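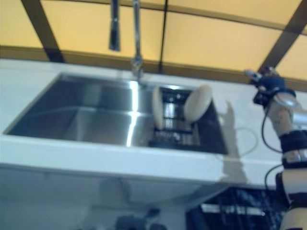
Bench sink, November.

Dye notebook, walnut and onion skin week

Started at 7:30 with the onion skins that had been soaking overnight in the blue bucket. The smell is exactly what you would expect and I love it anyway. Strained them twice through the old pillowcase, and the liquor came out a deep rusty orange, much stronger than the October batch! I think the longer soak did it, but I also used skins from the Drultthorpe market this time (all yellow onions, no reds mixed in), so that's two changes at once and I can't separate them. Next time, same skins, short soak.

Yarn: 6 skeins of the Tamayo fingering, total 371 g dry. Scoured yesterday, mordanted with alum at 12% weight of fiber, so 44.5 g. Gilberto wants us to try 15% on the next lot. I'm game, though the last time we went up the wool felt a bit sticky in the hand and I'd hate to do that to the Tamayo.

Into the pot at 8:10. Took it up slowly to 82 C and held it there for 59 minutes (meant to do the full hour, the timer was set wrong, leaving it as is). Turned the skeins every ten minutes or so with the long dowel. Color was already gorgeous by the second turn, a proper marigold, and it kept going deeper.

Split after the bath:

- A, B: left alone
- C, D: iron dip, 2% WOF, five minutes
- E, F: back in the exhaust bath to cool overnight

The iron ones are the stars. They went from marigold to a mossy olive in the time it took me to find my other glove, and the shift is really even, no blotches at the ties. I tied those looser than usual, figure eights with cotton string, and I want to do that on everything from now on.

Rinse water for A and B ran clear on the third change. C and D took five. Used the Proren wool wash, a capful each.

Walnut hulls: still in the lidded tub, not touching them until the onion pot is free. pH strip said 5, a little lower than I expected. Recheck tomorrow.

Lightfastness cards: cut a strip from A and C, wound them on card, half covered with foil, taped in the south window next to the madder set. Korance logger in there reads 2,333 on the light total so far, so that's the starting number for these two.

To do
- more alum, we have one batch left
- label the E/F ties before they get mixed up
- ask Gilberto Huaranga whether his neighbor still has avocado pits in the freezer
- try the iron dip at 1% on a mini skein, could be a softer green!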